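Chapter 4
Small Things on a Flat Surface

In this chapter
Why tables fill up
Coasters, trivets and other flat helpers
Giving a loose thing an address
The bottle problem
Practice: one surface, one Friday

I learned most of what I know about tables from my uncle's restaurant, where I worked the summer I was sixteen. He had a rule that a table was never finished being set until you had taken one thing off it. I thought this was the dumbest rule in the world. You'd put out the salt, the pepper, the napkins, the little dish for the bread, the candle, and then he'd walk by and pick up the candle and carry it away without a word. By August I was picking up the candle myself before he got there.

So far in this book we've been dealing with big stuff. Chapter 1 was about walking through a room and seeing it the way a guest would. Chapter 2 was shelves, and Chapter 3 was the long and slightly painful one about closets (if you skipped the second half of it, I forgive you, but please go back before Chapter 7). Now we come down in size. The things in this chapter fit in one hand. You could move any of them in a second or two, and that's exactly what makes them hard, because a thing you can move in a second is a thing you'll always move later.

Think about the last time you helped somebody carry a sofa. You planned it. You measured the door, or you wished you had. You talked about who would go backward. Now think about the last time you put a bottle down on a table. Did you plan that? Of course not! You had a bottle, there was a table, and your hand opened. The bottle is still there, probably.

I call these hand-opening moments, and when I teach this material in my evening class I ask people to keep a log of them for two days. Saeed Hashemi, who took the class in December, filled both sides of a sheet before lunch on the first day and then stopped, he told me, out of embarrassment. His log had keys on it, and a tape measure, and half a roll of mints, and the word "cup" over and over down the left side. I've asked him if I can use it in this book and he said yes as long as I mentioned that he has since bought a tray.

Why tables fill up

A flat surface at waist height is the most useful thing in a room. It's where your hand already is. Shelves ask you to reach, drawers ask you to pull, and cupboards ask you to do both and then close something. A table asks nothing. If you set out to design a machine for collecting small objects, you'd end up with four legs and a top.

The other reason is that small things don't look like a mess one at a time. A single pen on a table is a pen on a table. Then the second thing arrives, and it goes next to the pen, because there's something there already and it feels like company. I've watched this happen in my own kitchen with a dish towel, a stamp and a lemon, and I can tell you they had no business together at all.

So the first skill in this chapter is seeing pairs. Before you learn to sort a whole surface, learn to look at two neighboring things and ask whether they belong side by side. Some pairs do. A teapot and its trivet, for instance, or a notebook and the pencil you use in it. Other pairs are only standing close because that's where there was space. 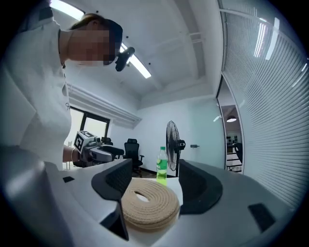
Reading time for this chapter opening: 9 minutes

Take the rope coil and the green bottle. They're close neighbors, one right behind the other, and I'd like you to spend a moment with them before you read on. Are they a pair? Jot down your answer in the margin if the book is yours.

I've argued both sides of this one. A flat spiral of braided rope is the sort of thing lots of us keep under a hot pan or a wet glass, and if that's how you'd use it, then a bottle and a coil make perfectly good sense together. The bottle could stand on the coil. You'd be storing two things in the footprint of one, and you'd get a dry table out of the deal. But in my own house I keep my rope mat by the stove and my bottles by the sink, and if I found them together I'd split them up.

Both answers are fine. What I want you to notice is that you can't give either one until you've decided what the coil is for. That's the real work. People tell me they're bad at tidying, and then I watch them, and their hands are quick and careful and they know perfectly well how to put a thing away. They get stuck because they're holding something flat and round and pale, and they haven't made up their mind what it does in their life.

Coasters, trivets and other flat helpers

Let me get some words straight, because we'll need them. A coaster goes under a drink. A trivet goes under something hot. A mat is what I call anything of that kind when I don't know or don't care which job it has. The words overlap and families fight over them (mine said "hot plate" for all of it, which confused every guest we ever had).

Flat helpers get lost more than almost anything else in the kitchen. They're low, so other things get put on top of them. They're often the color of wood or paper or stone, so your eye slides across them. And they're used in the middle of doing something else. You grab one because the pot is heavy and your wrists are complaining, and you aren't thinking at all about where it goes after.

Here are the three homes I've had luck with. You can hang them, if there's a hole in the middle or a loop at the edge, on a plain hook near where the heat is. You can stand them on edge in a narrow slot, like records. Or you can leave one out on purpose, always in the same place, and call that spot taken. That last one sounds like cheating. I used to think it was. But a thing that lives on the table is different from a thing that got left on the table, and the way to tell them apart is to move it and see if you put it back.

Giving a loose thing an address

Kourosh Heydari taught with me for a couple of years, and the word "address" is his. I used to say "home," and he'd point out that a home is a feeling and an address is somewhere the mail can reach. If you can't say it in one short sentence to someone in another room, it isn't an address. "Second hook, left of the stove" works. "Kind of over by the bread" does not, and I say this as a person whose scissors lived kind of over by the bread for years.

Try saying a few out loud right now. Where's your bottle opener? Where are the stamps? Where do the mats go? If you heard yourself say "usually," put a mark next to that one. We'll come back to your usuallys in the practice section, and you'll probably have more than you'd like — I certainly do.

A word about labels while we're here. I'm not against them. There's a label maker in my desk and I've had some very happy afternoons with it. But a label on a surface that people use all day wears off, gets splashed and turns into wallpaper, and then you have a sticky rectangle and the same old mess. Save labels for boxes with lids. On an open table, let the object do the talking.

The bottle problem

Bottles deserve their own section because they break the rules. They're tall and they stand on a small base, so they take up hardly any table but a whole lot of your attention. They also hide whatever is behind them. And they tip! Put a bottle at the edge of a surface, next to where you reach, and sooner or later you'll be reaching for a towel.

My rule is back row, label out. Tall things go behind, short things go in front, and whatever writing there is faces you so you don't have to pick up each one to know what it is. It's how a shop would do it. The one exception is anything you use every day, which gets to come forward and stand wherever your hand wants it.

Then there's the question of how long a bottle gets to stay. A drink that somebody's drinking is a guest. It belongs there for as long as the person does, and you shouldn't tidy it away from under them (I have, and I was told about it). Once the person's left the room for good, ask them, or put it where the other bottles are.

Practice: one surface, one Friday

Pick one flat surface. It should be small enough that you can reach all of it without moving your feet, so the dining table is out unless you have a very small dining table. Choose one that you pass every day.

On Friday, sometime after dinner, look at it before you touch it. Find two neighbors and decide if they're a pair. Say your answer out loud. If they're a pair, push them a little closer together. If they aren't, pick up the one with the clearer address and take it there, and then look at what's left. Keep going until you run into something whose job you can't name, and stop. Leave that one right where it is, in the middle, by itself.

Bring a note about that last object to the start of Section 4.1. A couple of lines will do: what it is, what you think it might be for, and how long you think it's been there. We'll need it for the first exercise.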